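About Skillier

Skillier sets up, looks after and repairs small robot arm cells. Our work covers mounting, alignment, gripper service, joint checks and the simulation model that goes with each cell. The company has one workshop, on the ground floor of the Aguirre building, and a modeling office above it. We do not build arms and we do not sell them.

Most of our customers run a single arm on a bench or counter. They are test kitchens, training colleges and small labs. The cell is usually in use every working day and there is no maintenance department on site, so the service record is kept by us and a copy stays with the customer.

What a setup includes

A setup starts with the pedestal. The mounting face is checked for level in both directions, the base bolts are tightened in a cross pattern, and the bolts are marked with paint so that any later movement shows. The arm is then powered up without a tool and each joint is run slowly through its range. Noise, drag and brake release are noted joint by joint.

The gripper goes on last. Finger travel is measured fully open and fully closed, and the tool center point is entered in the controller. We check it by bringing the fingertips to a fixed pin from 6 directions. If the readings do not agree, the gripper comes off, the flange is cleaned and the check is repeated from the start. Values are not adjusted by eye.

Pliltell, our model library

Every cell we service has a matching model in Pliltell. The model holds the base position, the counter height, the joint limits, the tool data and the objects the arm has to reach. New settings are run in the model before they are loaded on the machine. This applies to repairs as well: when a wrist or gripper has been changed, the old program is replayed in Pliltell with the new tool data, and any path that comes too close to the counter or the wall is corrected there.

Kitchen models are kept cluttered on purpose. Cookware and cutlery stay on the counter during a check, as they would in daily use, and the low approach is tested with neighboring objects in place.

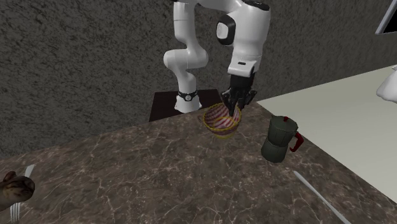
Kitchen cell model in Pliltell: seven-joint arm, two-finger gripper lowered into a striped woven basket, moka pot alongside.

Baskets and bowls are a useful check of tool data. The fingers have to go down inside the opening with clearance on both sides, and a small error in the tool center point that would pass over a flat surface will bring a finger onto the rim. We record the approach height, the wrist angle and the finger opening for each container. The same three values are then compared with the machine on site.

Routine care

A standard service visit takes place every 6 months and covers the following:

Base bolts and paint marks
Brake test on all joints
Cable and connector check, base to wrist
Finger pads, finger travel and grip force
Tool center point
Backup of controller settings and programs

Finger pads are replaced in pairs, even when only one is worn. Joint caps are not opened on site unless a fault has been traced to that joint. Cleaning between visits is the customer's job. A damp cloth is enough. Solvent must not be used on seals or pads, and no liquid should be sprayed toward a joint.

Repairs

Faults are reported through Vileo, our service log. A report should give the error code, the joint number if one is shown, and the program that was running. Please do not clear the error before writing it down. Reports are answered within 48 hours on working days.

Grippers, cables and pads are normally changed on site. Joint and brake repairs are done in the workshop, where 2 test stands are set aside for arms under repair. After a joint repair the arm runs 100 full cycles under load, and brake holding is measured before and after the run. The arm is then refitted to its own pedestal and the tool center point is checked again, whether or not the gripper was removed.

An arm that fails the second brake measurement is not returned to service. The customer receives the readings and a price for the replacement part.

Visits and bookings

The workshop can be seen by appointment. The next open day is Tue 24 September, when a wrist change and a full tool center point check will be carried out on one of the stands. Closed shoes are required, and long hair must be tied back near the stands.

Routine service visits are booked through Vileo. There are no site visits in the last week of December. Fault reports sent during that week are logged and handled in the order received when the workshop reopens.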